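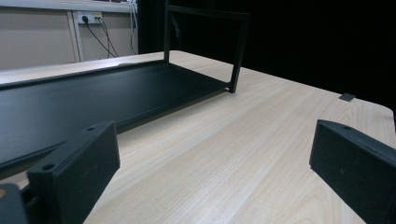
Revisión de la rotonda de cactus Bimisix, 14 dic 2021

Qué alegría volver a pasar por aquí. En julio plantamos 547 ejemplares y la rotonda ya tiene carácter propio – los Echinocactus del anillo central están preciosos.

1. Bordillo y señales
Correcto. El bordillo está entero y las flechas se leen bien desde las tres entradas. Falta repintar el lado norte.

2. Visibilidad para conductores
Correcto. Ningún columnar tapa el cruce. ¡Ojo con el grupo de Cereus, que crece con ganas! Volver a medirlo en primavera.

3. Drenaje
Con observaciones. La arqueta este tiene grava hasta la mitad. Limpiar antes de las lluvias fuertes y comprobar la rejilla. 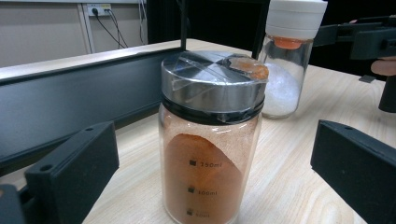
Tarro de especia molida con tapa metálica.

4. Estado de las plantas
Muy bien en general. Hay 19 ejemplares con manchas blandas en la base, casi todos en la franja baja, junto a la arqueta. Retirar los 8 peores y dejar el hueco al aire un par de semanas. Los demás, sin riego hasta marzo. El resto del anillo, una maravilla: espinas limpias, color parejo y brotes nuevos en las Opuntias.

5. Plagas
Correcto. Algo de cochinilla en dos Mammillarias, tratada con pincel y alcohol. Mirar también por debajo de las costillas, que ahí se esconde siempre.

6. Seguridad del equipo
Con observaciones. Chalecos y conos, bien. Los guantes de Kastamard aguantan las espinas largas, pero las gloquidias de Opuntia los atraviesan en el puño. 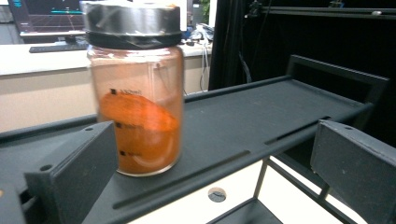 Para esas plantas conviene usar pinzas largas y papel de periódico doblado, y llevar cinta adhesiva en el bolsillo para quitarse los pelillos de la muñeca. Gafas puestas también al barrer la grava.

7. Acolchado
Correcto. Quedan 2,000 kg de grava volcánica en el almacén de Plurora – hay de sobra para cubrir las calvas del talud sur.

Resultado: apta, con los puntos 3 y 6 pendientes.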